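Skastside Delegation Voting System
Conference and Assembly Equipment

The Skastside is a delegation voting and speaker-request system for international assemblies, regional parliaments, treaty conferences and other bodies in which member states or territories vote by name. It is supplied by Cillach for purchase or for hire by the session.

Each delegation is given a desk unit with three voting keys (in favour, against, abstain), a key for requesting the floor and a small display. The chair's unit opens and closes the vote. When voting closes, the result is sent to the hall screens and to the secretariat's workstation, where it may be checked by the tellers before it is declared.

Procedures supported

Rules of procedure differ from one body to another, and the system is configured to the rules of the body before delivery. The following are available on all units:

Recorded vote, with each delegation's position shown by name
Non-recorded vote, with totals only
Roll-call vote in alphabetical order, beginning with a delegation drawn by lot
Separate votes on paragraphs or amendments, followed by a vote on the text as a whole
Explanation of vote, before or after the voting

The required majority may be set as a simple majority, two thirds of those present and voting, or two thirds of the full membership. Abstentions are counted or left out according to the rule selected. Delegations whose voting rights are suspended may keep the use of the floor-request key.

Secret ballots for elections to office are not carried out on the Skastside. Bodies that require them should refer to the Wongsuwan ballot box and booth set, which is listed separately.
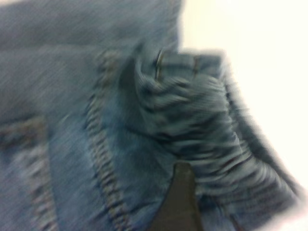

Delegations arriving late may be seated by the secretariat at any time before a vote is opened. Once the vote is open, the seating list is locked until the result has been declared. A delegation that wishes to correct its vote after that point must inform the secretariat in writing, and the correction is entered as a note to the record. The declared totals are not altered.

Languages

Desk displays can be set separately for each delegation. Arabic, Chinese, English, French, Russian, Spanish, Portuguese and Thai are installed as standard. Country and territory names are taken from the list approved by the host body. Cillach does not supply or amend such lists, and takes no position on the naming, status or order of any member or observer.

Supply

Base set: chair's unit, secretariat workstation and 20 desk units
Additional desk units: supplied in cases of four
Largest tested installation: 47 delegations
Connection: cabled; wireless voting is not offered
Reserve power: two hours
Spare desk units: two with each base set
Carrying cases: included

Observers may be given a desk unit with the voting keys disabled. Such units are marked on the front edge so that they can be told apart when the hall is being laid out.

Records

A signed record of each vote is printed at the secretariat's workstation and stored on removable media, which remain the property of the host body. No copy is kept by Cillach after the close of a hired session. Where interpretation and verbatim reporting are provided through the Gririk audio system, the time of each vote can be entered in the sound record.
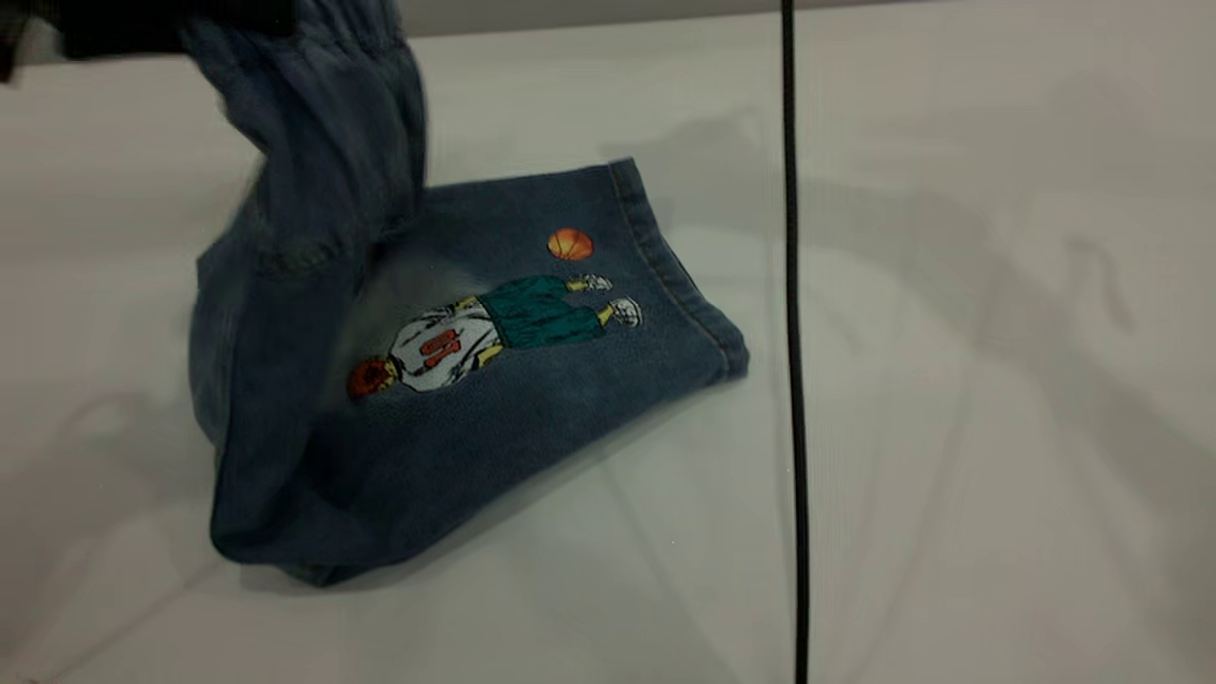

Records may be exported as a plain table for publication or for the use of accredited press. The host body decides when results are released, and the hall screens can be held blank until the chair has read out the totals.

Installation and training

Installation is carried out by Cillach staff, who remain in the building while the assembly is sitting. A practice vote must be held with the tellers present before the first formal vote. Training for presiding officers is led by Wanpen Sangkhawat and is given in English or Thai. Secretariat staff are trained separately by Pongsak Phromma.

Orders and hire

Hire for sessions opening in May should be requested as early as possible. Prices are given on written application, which should state the number of delegations, the languages required and the rules of procedure in force. Quotations issued under the present price list are valid until 7/31/26.

Governments and intergovernmental bodies may ask to inspect the system at Cillach's premises before placing an order.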